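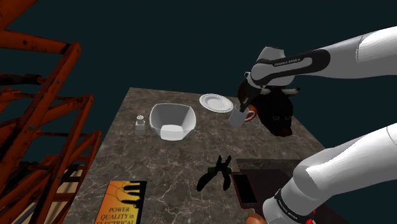 A robot arm and a white mug at a table with a marbled top.

Clirnis opens herbal extraction site in Hilstead

Clirnis has started production at its new plant extraction site in Hilstead. The site opened in April and employs 41 people. It makes extracts of chamomile, sage and nettle for producers of creams and teas.

"We received 562 kilos of dried sage in the first delivery," said site manager Uliana Hnatiuk. Four local farms now supply the company, and it wishes to sign with more growers before the autumn.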